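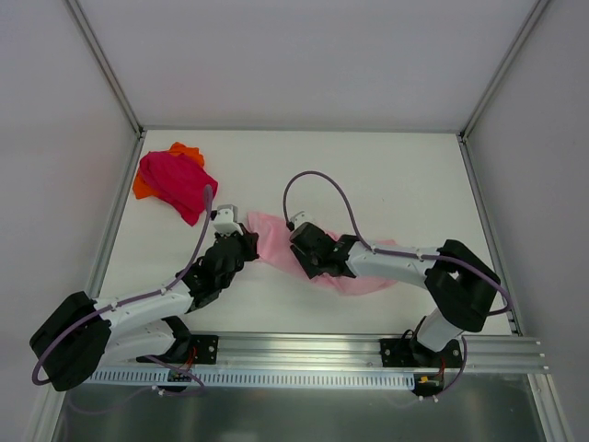 ## 4. Washing and drying cloths

This section covers everyday cotton and microfiber cloths in the Somine compact washer. For wool or anything with a glued trim, see section 6.

### 4.1 Before the first load

1. Run one empty cycle at 65 °C with no detergent.
2. Wipe the door seal and leave the door open until the drum is dry.
3. Set the water hardness dial. The Lunde and Vadlow models leave the factory at level 2, and most households can leave it there.

### 4.2 Sorting

1. Shake each cloth out over a bin or sink.
2. Put strong colors such as red and orange in a load of their own for the first few washes.
3. Keep microfiber apart from cotton. Cotton lint sticks to it and is hard to get out.

**Note:** To check a new cloth for loose dye, wet a corner and press it onto white kitchen paper. If the paper picks up color, wash that cloth alone.

### 4.3 Washing

1. Load the drum loosely, to the line inside the door at most. A full load of cloths weighs roughly 900 g dry.
2. Add detergent to the left drawer. Do not use fabric softener on microfiber.
3. Turn the dial to **Cloths** and press **Start**.
4. When the light goes green, wait for the click before you open the door.

The spin speed for this program is fixed at 400 rpm. If the cloths still drip at the end, run **Spin** once more - do not wring microfiber by hand.

**Caution:** Never wash cloths that have been used with paint thinner, linseed oil or gasoline. They can catch fire, even after washing.

### 4.4 Drying and storage

1. Hang cloths by one edge, with space between them.
2. Store them only when fully dry. A damp pile will smell by the next morning.
3. Throw out any cloth that feels stiff or leaves streaks.

**Note:** The Rarnham drying rack fits over the washer, but take it down before a spin cycle.

Text: Siv Aasen. Checked against the Vadlow model by Gudrun Öberg, February.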